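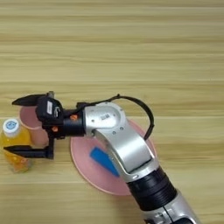
**Ticket: recipe import drops the last ingredient on long recipes**
App: Urkutus (desktop, with sync to phone)
Opened by: Zdislava Ševčík
Status: open, then sort of solved, see the bottom

Hi all! I've been using Urkutus for my recipes since last August and I love it to bits, so please read this as a fan letter with a bug in it. I moved my whole collection over from Navham, 1,053 recipes (my grandmother's dumplings included, typed in by me over one very long winter), and the import said everything went fine. Green check mark, little chime, the works.

Then I made the plum cake and it came out flat as a plate. I looked at the recipe on my phone and there was no baking powder in it! Baking powder was the last line in the old file. So I started poking.

**What I see**

- Short recipes look okay.
- Longer ones lose the final ingredient. The steps are all still there, so the recipe tells you to add a thing that isn't on the list.
- Same on the desktop and on the phone, so I don't think sync is doing it.
- The shopping list is missing the item too, which makes sense, but that's how I ended up without cardamom twice.

**What I tried first**

Restarted the app. Logged out and back in. Turned sync off, deleted one recipe, imported just that one again – same thing, no baking powder. I also cleared the cache like the help page says, and that cost me my custom tags for dinner ideas, so maybe put a warning on that button?

**Update, later the same evening**

Support (the Dindmont desk, very friendly, thank you) asked me to open the export file in a plain text editor and look at the end of the ingredient block. I'd never done that before and it was kind of fun. In the bad recipes there's no line break after the last ingredient. It runs right into the word "Directions" with nothing between them. In the good ones there's a blank line.

I added a blank line by hand to the plum cake, imported it again, and there it was, 2 teaspoons of baking powder, right where it belongs.

**Update, next morning**

I went through my dessert folder and found over 70 with the same problem. I fixed 5 by hand before my coffee got cold and I can tell you I'm not doing the rest that way. Support sent me a find-and-replace pattern to try. First go it put a blank line in front of every "Directions", even in the middle of sentences (my bread notes say "see Directions on the bag", oops). Second go, with the pattern changed to look for the colon after the word, worked fine on a copy of the file.

Please, please work on a copy if you try this. I keep mine in a folder called Luangrath, don't ask me why, it's the name of the old computer.

**Where it stands now**

Desserts and breads are reimported and look right. Soups are next. Two things I'd still like an answer on:

1. Can the importer warn you when it can't find the end of the ingredients? A green check mark on a cake with no baking powder is a bit mean.
2. Is there any way to get my dinner tags back? I had 4 and I remember what they were called but not what was in them.

Leaving this open until the soups are done. I'll post again tonight, after 8 probably – there's a new plum cake in the oven and I have to watch it.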